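From: Torunn Magnusson
To: theater-restoration list
Date: 31st March
Subject: Re: [restoration] Solheim Theater: lobby plaster, rigging, and the seat count

Joar Granström wrote:

> I have read the draft scope for the Solheim twice now and I still can't
> tell what we are asking the city to pay for. The summary says "full
> restoration of the 1920s auditorium." The schedule behind it has new
> steel over the stage, a new fire curtain, and a lobby ceiling that is
> described as "replicated." Replicated is a different line item from
> restored, and the landmarks office will read it that way.
>
> Also, the seat count moves around. Page 2 says 1702. The code summary
> says 1563. The business plan Ebbe circulated uses 1329. Which is it?
> If the ticket revenue is based on one number and the exit widths on
> another, somebody downtown is going to notice.
>
> Last thing. Is the balcony in phase one or not?

Joar,

Taking these in a different order, because the seat count affects the rest.

All three numbers are correct for what they describe. 1702 is the capacity on the opening program and on the original seating plan. It includes the side boxes and the last four rows of the balcony, which were taken out when the projection booth was enlarged. 1563 is the count on the last certificate of occupancy issued before the building closed. It is the number the code summary has to cite, as the existing legal occupancy. 1329 is the proposed count after the work, using wider seats on the main floor, a cross aisle that meets current exit rules, and wheelchair positions on two levels.

The draft should say this in one table on page 2 and then use 1329 everywhere else. Zinhle Mthembu has the table. Revenue in Ebbe's plan is already on 1329, so nothing there changes. The exit widths in the code summary were calculated on 1563, so they are larger than needed. I would leave them. If the city wants them recalculated it will ask.

On the ceiling: you are right about the word. The lobby ceiling is in three conditions and the scope treats it as one. The east bay is original plaster, sound, with paint failure only. The center bay is original plaster with the lath pulled away from the joists over most of its area. The west bay was replaced with flat gypsum board after the roof leak and has no original material in it. The proper descriptions are:

East bay: clean, consolidate, repaint. Restoration.
Center bay: reattach where the keys are intact, recast where they are not. Restoration with partial replacement.
West bay: new cast plaster from molds taken off the east bay. Replication.

Conis quoted the whole ceiling as replication because they were told to price the worst case. They have agreed to requote by bay. Their foreman's opinion, after one morning on the scaffold, is that 91 of the ornamental units in the center bay can be saved. I would not put that number in front of the council until the other side has been sounded from above, and access from above depends on getting the old ductwork out.

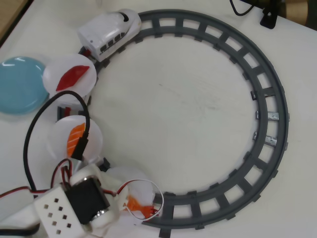

Toy train and loop of track on a white tabletop.

On the steel: the new members over the stage are required whether or not anyone calls it restoration. The existing grid is timber on riveted angles. It was designed for painted drops and hemp line. The engineer's letter says it may carry its own weight plus the existing loft blocks and nothing else, which means no touring show can hang anything. The draft puts the steel under "auditorium," where it looks like an attempt to slip equipment into a preservation grant. It belongs under a separate heading, "stagehouse," funded from the bond money. The preservation grant cannot be used for it in any case. The grant terms limit eligible work to the exterior envelope and the public rooms named in the landmark designation, and the stagehouse interior is not named.

The fire curtain is less clear. The existing one is the original, it has a painted front, and it is asbestos. It cannot stay in service. There are two options:

1. Remove and dispose, install a new curtain, photograph the old one first for the record.

2. Encapsulate the old curtain, fix it permanently in the raised position behind the new one, and reproduce the painted design on the new face.

Option 2 costs more and uses up depth behind the proscenium that the rigging people want. Option 1 will draw an objection from the landmarks office, and in my view they would have a fair argument. The curtain is not named in the designation, but it appears in two of the photographs attached to it. Eskil Løken is asking for a ruling in writing. Until we have it, please don't describe either option as the plan in anything that leaves this list.

On the balcony: it is in phase one for structure and out of phase one for finishes. That means the cantilever repairs, the sprinkler mains, and the new exit stair are done while the main floor is still empty and the scaffold is up. Seats, carpet, rails, and paint in the balcony wait for phase two. For opening night the balcony would be closed to the public. The count at that point is lower than 1329, and I do not have a firm number for it. Ebbe needs one, as his first-year projection assumes the full house from the start. Ebbe, can you run a version with the balcony dark for the first two seasons? If the operating gap is larger than the reserve we should know before the hearing.

Some background for people who joined the list after the winter meeting, as several have asked me off-list.

The building was put up as a vaudeville and picture house by the Drulow circuit, was sold when the circuit broke up, and ran as a movie theater under two later owners. The city took it for unpaid taxes. It was boarded for a long period, during which the roof drain at the west end failed, and that one drain accounts for most of the damage people see when they walk in. The marquee is not original. The vertical sign is original from the bracket down. The Clerard organ was sold and we do not know where it is. The chambers on both sides are empty and dry, and the current scheme uses the left one for air handling.

There have been two earlier attempts to reopen. The first failed on parking. The second got as far as signed drawings and failed when the anchor tenant for the office wing withdrew. The drawings from the second attempt are good and we are using them as the base, with permission. This is where some of the odd language in the draft comes from. "Replicated" is in their finish schedule and was carried over without anyone checking it against the ceiling. The same is true of the terrazzo note, which calls for full replacement of a floor that needs grinding and a patch at the box office.

Other corrections to the draft, in page order:

Page 3. Delete the sentence claiming the theater "anchored the revival of the avenue." It has been closed throughout the period described.

Page 5. The storefronts are leased through the end of next year. The draft says vacant. Two tenants have asked what happens to them, and they should get a letter before they read the wrong thing in the packet.

Page 6. The sidewalk vault is city property. Repairs to it should be listed as work by others.

Page 8. The job figures need a source or they should come out. Construction jobs and permanent jobs are added together in one total, and they should be kept apart.

Page 11. The match is stated as cash. Part of it is donated design time, which the grant allows up to a cap. State both parts.

Page 14. The operating agreement is described as signed. It is drafted. The operator's counsel has comments on the number of community-use dates and on who pays for stagehands on those dates. I expect that second item to take the most time. The neighborhood groups were told the dates would be free, and a hall with the lights on and a crew of three is not free to somebody.

Appendix B. Wrong elevation. The drawing shown is the alley side.

I would like all corrections in one marked copy, not several. Zinhle is holding the master. Please send changes to her with the page and paragraph number and the replacement wording. Comments in the form "this section needs work" can't be entered and will be returned.

On the hearing itself: the borough office has us third on the agenda. We get ten minutes, plus questions. I suggest Joar takes the ceiling and the landmark issues, Eskil takes the bond money and the stagehouse, and I take the seat count if it comes up. The councilmember's staff have told us she supports the project but will ask about the storefront tenants and about local hiring. We have an answer on the first once the letter is out. On the second we have a percentage in the draft agreement with Conis and no means of checking it. The usual method is certified payroll reports by zip code, filed monthly. Conis has not objected to it. I would put it in writing before the hearing — it is easier to defend than a goal.

Open items, with whoever has them:

Seat table, page 2: Zinhle
Ceiling requote by bay: Joar, with Conis
Written ruling on the fire curtain: Eskil
Balcony-dark projection: Ebbe
Letter to storefront tenants: me
Payroll reporting clause: me
Correct drawing for Appendix B: Zinhle

One question back to the list. The designation report mentions a painted mural on the mezzanine landing, under the present wall fabric. The second set of drawings shows nothing there. Has anyone seen behind the fabric on the north side? A test opening was cut at some point near the stair, as there is a patch, but I can find no record of it.

Torunn

--
Torunn Magnusson
Solheim Theater working group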